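Is a clear tiered riser worth it for an office snack table?
Posted in Kitchen & Break Room, October

I look after the snack table where I work, and I've been told to "make it look like a shop." The suggestion was one of those clear acrylic risers with the stepped channels. I have my doubts. We already have a bin, and the bin works. People reach in and take what they want.

I gave a stepped one a try with what we had on hand. The candy bars went in the top channel end to end, and the small black packages went in the next one down. The shortbread box doesn't fit any channel, so it leans.

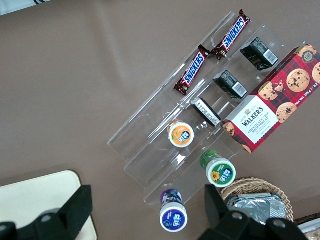

Snickers in the top channel, Walkers box leaning across.

My problem is that a channel holds one row of things and then it's full. Two candy bars on a shelf is not much of a snack table for a floor of 34 people. The Pralero catalog wants 2,499 for a full set of risers, racks and trays, which I find hard to believe for see-through plastic. Does anyone use these after the first month, or do they end up in a closet?

Posted by breakroom_b

tidyshelf

We've had ours for 3 years and I love it!! It makes everything look so much nicer and people do notice. You can see what's there without digging. Just buy the set, you won't regret it. Wipe it down with glass cleaner and it looks like new.

Posted by tidyshelf

no_more_bins

Don't buy the set, and please don't use glass cleaner on it. A lot of those have ammonia in them and acrylic goes cloudy. Dish soap, lukewarm water, soft cloth. Paper towels will scratch it sooner or later.

As for whether it's worth it, I'd say one is and five aren't. The sets are sold on a photo of a full table, and somebody has to keep the table full. Our supplier (Groltumska, no better or worse than the others) pushed the whole range on us and most of it went back in the carton.

What I'd do in your place:

Small round jars and anything short go on the steps. They stay upright and people can see the back row over the front one.
Flat boxes like your shortbread don't belong on a riser at all. Stand the box up behind it or open it and put the packs in a basket.
Chips and crackers in bags stay in the bin. You're right about the bin. Bags slide off every step ever made.
Bottles are the one case where I'd pay for a rack. Two staggered rows, labels forward, and the table stops looking like a storeroom.
Sandwiches in a round basket, never stacked on a tray. Keep them in the fridge until people are coming to eat, and put away what's left before 2 hours are up.

I'd also leave a tray mostly empty in the middle so people have somewhere to put things down while they choose. Everyone fills that space first, and then the crowd sets cups on top of the cookies. With the Coke in its rack at the back and baskets at the sides, a plain tray in front is plenty.
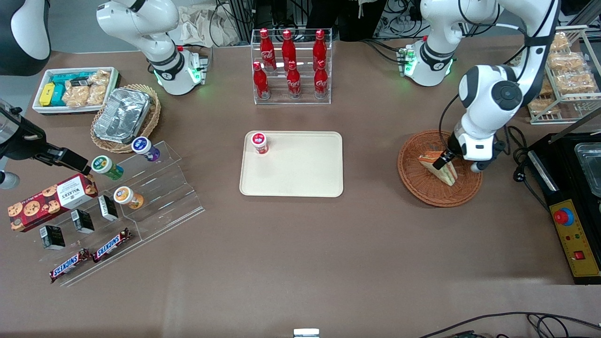

tidyshelf again: fine on the glass cleaner, but I don't buy the empty tray. Ours had napkins and coffee cups all over it by ten in the morning, and it became one more thing to clear. I'd fill it with fruit and let people hold their own cup.

Posted by no_more_bins

Fruit is fair if it gets eaten. Ours didn't. I'd still try the tray bare for a week before spending anything.

Posted by breakroom_b

Thanks both. The bin stays, then. I'll keep one riser for the jars and look at a bottle rack, but I'm not paying for the full set on the strength of "people notice." If the steps are bare by the end of the month, the riser goes in the closet and I'll report back.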